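In Praise of the Slow Morning
7 May 2019

I have been putting off writing this because I know how it sounds. It sounds like a person who wants permission to fuss. But I have looked after small robot cells for long enough now that I think the fussing deserves a defense, and since I spent most of last week doing it, I may as well make the case while my knees still hurt.

The cell I want to talk about is the one we call Kiseo, which was set up last November in the back half of our shop in Salem. It is a picking cell. One arm, one gripper, a little sensor on the side of the gripper, some bins, and a table that the whole business is bolted to. People come in expecting something grander, and I always feel a bit protective of it, the way you do about a plain dog.

My argument is that most of what keeps a cell like Kiseo working is housekeeping, and that we ought to give housekeeping its own time, on the schedule, with a person's initials next to it. We should stop squeezing it in between "real" jobs. I used to be as guilty of this as anyone. I would come in, wake the arm up, and start picking, and then spend the afternoon wondering why the thing was worse than it had been the day before.

Take cables. If I could give a new technician only one piece of advice, it would be to look at the cables before looking at the screen. The arm has one strapped along its forearm, and it needs slack at the wrist and none anywhere else, and the difference between the two is about as much as the width of your hand. Too tight and it tugs on the connector every time the wrist turns over. Too loose and sooner or later it visits a bin. I move the arm slowly through its farthest poses by hand, watching only the cable, and then I do it again, because the first time I always end up watching the gripper instead. 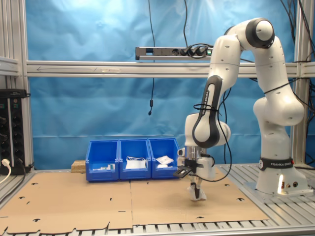 Reading this in draft, Kalano wrote back that I was being sentimental, and that if a cable needs checking every morning then it was routed badly to begin with. Fix the routing once, the note went on, put a proper clamp at each joint, and spend the mornings on something that earns money. There was also a complaint about the cardboard, and a suggestion that a decent mat would cost less than the hours I have put into defending it.

Well, I have thought about that a good deal, and I will give up half of it. Good routing does save you trouble, and I have redone ours more than once. But ties creep, people bump things, and the work changes under you. When we started, the cell handled boxes with nice square corners, and the arm barely needed to twist. Now it spends its days on medical packaging, and the poses are all different. The routing that was right in November was right for a job we no longer do.

As for the cardboard, I will defend it until I retire! It is cheap, it forgives a fingertip that comes down too far, and when it gets ragged along the front you can swap a sheet in the time it takes to drink a cup of coffee. A mat is a lovely thing until the first gouge, and then you spend a year nursing it along because it was expensive.

The packaging is really what changed my mind about all of this. A box will put up with a careless gripper. A soft pouch won't. It folds and slides and hangs at whatever angle it likes, and if one finger is a hair out of line with the other you will hear no alarm at all, you will only see your picks get a little sloppier. In one stretch we ran 1,215 picks and had 339 misses, and I spent two days certain it was the software. I retrained, I relit, I wrote a rather cross email to our friends at Branitz. Then I took the fingers off, cleaned them, put them back on square, and tightened them evenly, and the misses dropped to a number I was no longer ashamed of.
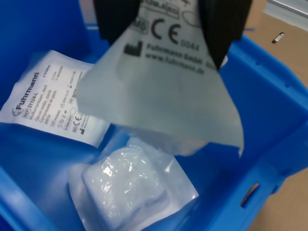
A gauze pouch on its way up between the fingers, with two more packages still in the bin.

So these days the fingers come off every 2,000 picks whether they seem to need it or not. I wipe the faces, check the screws, close the gripper on a strip of paper and try to pull it out from each side. If it slides more easily on the left than on the right, I start over. Then I look at where the bins are sitting, because bins wander, and I push them back to their marks. The whole round takes me 3 cups of coffee, though I will admit I drink slowly and talk to the machine while I do it.

I know what the objection is, because I have made it myself in meetings. A machine was supposed to save us this kind of attention. I think it does save us a great deal of it, and what is left over is a small, steady amount that has to be paid by somebody who knows what the cell sounds like on a good day. You can pay it in the morning with a rag and a hex key, or you can pay it later with a cross email and an apology to Branitz, who were very gracious and have not brought it up since.

Next week I am going to redo the clamps the way Kalano wants them. I will still be checking them in the morning.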